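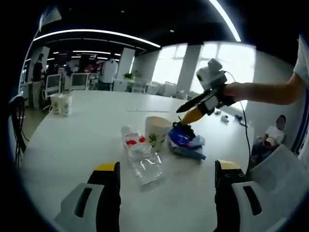 Lamduan Meesuk wrote in to say I'd got the Gelura tape completely the wrong way round last time, that the second side is where the whole thing lives, and would I please go back and play it through again with the lights off before telling people it "drifts a bit".

So I did. Twice on Sunday and then again on the bus, which I don't recommend for doom metal with a church organ in it, and I'm happy to say in front of everybody on this mailing list that Lamduan is right and I was wrong. I'd played side two while doing the washing up. You can't hear anything below a certain note over a running tap, and most of side two is below that note!

For those who joined since the last newsletter (hello, there are quite a few of you), Gelura are a three piece playing very slow, very heavy music, and the tape is called Hondarau. It comes out today, 30/04/2021, in an edition of 60 cassettes with a fold-out insert, and as a download for anyone without a deck. There are 4 tracks. The shortest is nine minutes, and that's the one they call the single.

I only gave it a paragraph before, going off a rough mix, so here is the proper write-up it should have had.

The bulk of the recording was done in the old chapel at Grundthorpe in March last year, over one long weekend. The chapel was built in 1898 and hasn't held a service for a good while, but the organ was left in and somebody has been quietly keeping it going. Clem Hoani, the guitarist and main writer, had been in there for a cousin's wedding do, and came away thinking less about the wedding than about what the floor did when the low pedals were held down. The organ has 860 pipes according to the little brass plate, and a fair few of them are out of tune with each other. Clem says that's the best thing about it. When two notes sit nearly on top of each other you get that slow wobble, a sort of beating, and the band tuned their guitars by ear to land in the middle of it. If you try to play along at home with a tuner you'll find you're wrong all the way through. I know this from experience.

Side one opens with Petkov, the track I raved about last time, and I still think it's the best way in. It begins with drums on their own, just a floor tom and the room, for long enough that I checked the volume. Then the guitar comes in so low and so thick that for a second you take it for the organ, and when the real organ turns up four minutes later it's like somebody has opened a door behind you. There's a riff in the middle, after the first vocal, that I've been humming all week, if you can hum something that slow. It has a bit of early funeral doom about it, but there's a swing in the drumming too, a lazy sort of roll, which keeps it from setting like concrete.

The second track, Salt Ledger, is the one I'd call the single if I was in charge (I'm not). It's the fastest thing here, meaning you could walk to it. The vocals are mostly clean on this one, two voices a fifth apart, very plain and folky, with the growl saved for the last verse. When it does come it's properly frightening. I asked Clem whether it had been done in one go and got a long answer about it being the last take before the van had to go back, everyone's hands freezing, the kettle having blown the fuse for the amps. What you hear is apparently the only complete take that exists. There's a cough in it at one point. I'm very glad they left that alone.

And then side two, which I did wrong by.

Lamduan's argument, in full, was that side one is a band playing in a chapel and side two is the chapel playing the band. I've nicked that and will be using it in the pub when the pubs let us back inside. The third track, The Long Pew, has hardly any riff at all. One chord is held on the organ from start to finish and the band come up against it and drop away again. On the rough mix I had this down as an intro that forgot to stop. On the finished version, and with decent headphones, there's such a lot going on in there - bowed bass, a second guitar scraping away high up, rain on the roof, and a voice so far back I thought it was in my own house. The drummer plays with soft beaters all the way until the last two minutes, and then swaps to sticks for one enormous crash that took the breath out of me even on the third listen when I knew perfectly well it was coming.

The closing track is the title track and it's eighteen minutes long. I know some of you will have sighed reading that. Give it a go! It has more of a tune than anything else on the tape, for one thing. It's built on a hymn tune, or half of one, slowed down until each line takes a couple of minutes, and when the full band finally play it together with everything turned up it's huge and sad and weirdly cheering all at once. I asked which hymn and was told to work it out. I haven't. If any former choir members on the list want to have a stab, write in and I'll print the guesses.

Now a word on the sound, for the people who email me about the sound (you know who you are, and I love you). It's a big step on from the first demo, which was lovely but did sound like it was coming through a wall. The drums have real weight this time and you can follow the bass as a separate thing from the guitar, which I never could before. The organ was recorded with a pair of mics up in the gallery and another down by the pedals, and they've been sparing with it in the mix. It'd have been so easy to drown the lot. My one grumble is that the vocals on Petkov are a touch quiet, and I wanted the words, as the words are good. They're all on the insert, so you can follow them, but the type is tiny and printed in grey on darker grey. I had to take mine to the window.

I'd also say that if you've got both formats, the tape suits it better. There's a bit of hiss under the quiet parts of side two that seems to belong there, and having to get up and turn it over gives you a minute to recover from Salt Ledger. The download has a gap of two seconds between those tracks, far too short for me. Make a cup of tea in between. That's my advice.

Clem tells me there are plans for playing the whole thing live in the chapel when that sort of thing is allowed again. It would be a small crowd, sat in the pews, organ and all, with blankets for anyone who doesn't fancy what the cold did to the band. No dates yet and I'm not going to start a rumour about one. In the meantime they've started writing again over the phone, sending riffs back and forth, and one of them is said to be in a major key! I'll believe it when I hear it.

A few readers asked whether the first demo will be done again, as it sold out before most of us had heard of them. The answer for now is no. The master tape has gone a bit wobbly and they'd like to have it looked at by someone who knows what they're doing before they run it through a machine again. Two of the songs from it are played in the live set, or were, so there's a chance they'll turn up on something later on.

If you want a cassette, order direct from the band's page and please be patient with the post. They're packing every one at the kitchen table between shifts. One per person for the first week, so more people get a chance. The download is pay what you like, and the band have asked me to pass on that this does include nothing, if things are tight for you at the moment.

Lamduan, thank you for the telling off. You also asked what I made of the bit eleven minutes into the last track where everything stops and there's only the organ bellows creaking. I thought my tape had broken. I had the pencil out ready.

Next time: the split seven inch I keep promising, plus your letters about the worst support slot you ever sat through. There have been some crackers already and I've room for a couple more, so get them to me by the end of next week.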